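Looking after a two-armed bench: notes for the Tranuto evening

(Slides are just pictures and a couple of headings, so most of this is me talking. Slow down at the start, I always gabble.)

Hello everyone, thanks for having me. I look after one cell at Brelley. One! Two arms on a frame, one wooden table, and me with a set of hex keys. People come up to me afterwards wanting to know about the clever software and I have to send them to Remzi Işık, who is sitting over there hoping I won't point at him. My bit is keeping the thing straight, tight and plugged in.

We call the cell Zillby. It does tabletop jobs with everyday stuff, cords and pens and household things, and it gets moved and re-tasked a lot more than a factory cell would. So the setup is never really finished. I've got 15 minutes, so I'll stick to the frame, the cables and the grippers, and then the Monday routine.

The frame first. It's black aluminium extrusion and the arms sit on plates bolted to the side rails, facing each other across the wood. Lovely stuff, extrusion, you can put anything anywhere. You can also knock anything anywhere. Back in February the left plate crept along its rail by 5 mm and we spent two days blaming calibration (sorry again, Remzi). Now every plate has a line of paint pen across the joint. If the line's broken, the plate has moved, and you know before you've even sat down.

Which bolts do I check? There are 13 on my list. Corners first, then plates, then the bolts where the arm meets the plate. I go round clockwise because I lose my place otherwise. No threadlocker on the rails – I tried it, and then I had to undo it, and I'm not doing that again.

(Ask for a show of hands: who has snagged an arm on its own cable? Wait for the groans.)

Cables. Every arm cable has to survive the arm's worst pose, and the worst pose is always one you didn't think of. So before I tie anything down I drive the arm slowly to every corner of the table with my hand on the stop, and watch the slack. Then straps, loose enough to slide a finger under. I used to use zip ties and pull them as tight as I could, and the gentleman who taught me better is Lautaro Durán. He cut off every single one of mine in an afternoon. Whistling.

Grippers. Two fingers, parallel, nothing fancy. They get a wipe with a lint-free cloth, then open and close slowly while I look at the tips from the side. If one finger leads the other I want to know before lunch. I log the cycles too, and after every 300 I have the fingers off and look at the screws underneath. Ersoy, our supplier, are good about spares, but the post takes its own sweet time, so keep a pair of fingers in the drawer.

(Next three slides, click through, let people look.)

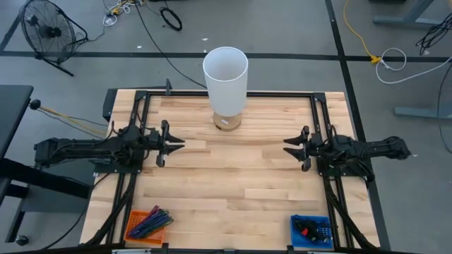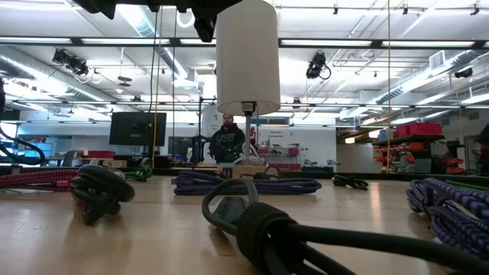
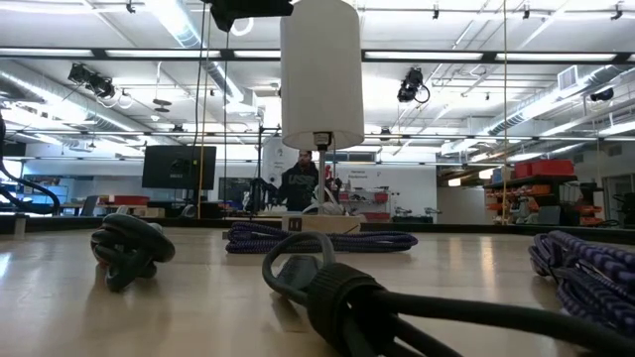 Right, Monday routine. Power off, walk round the frame, look at the paint lines. Bolts. Then cables from the base outwards, feeling for flat spots with my fingers. Power on, home both arms one at a time (never together on a Monday, I don't trust any of us on a Monday). Gripper check. Then I run one slow cross-table move with each arm and listen. I do mean listen! A dry joint has a sort of chirp to it, and once you've heard it you'll hear it through a closed door.

Write it all down, even the boring weeks. My log is a school exercise book on a string and it has saved me more time than any dashboard. When the left wrist started running stiff I could flick back and see I'd written "bit grumbly?" three weeks earlier. Past me had noticed and done nothing, the lazy so-and-so.

If there's time, tell the one about the missing M5 washer. If not, go straight to questions, and send anything about motion planning to Remzi. My checklist is on the table by the door, take a copy and scribble on it.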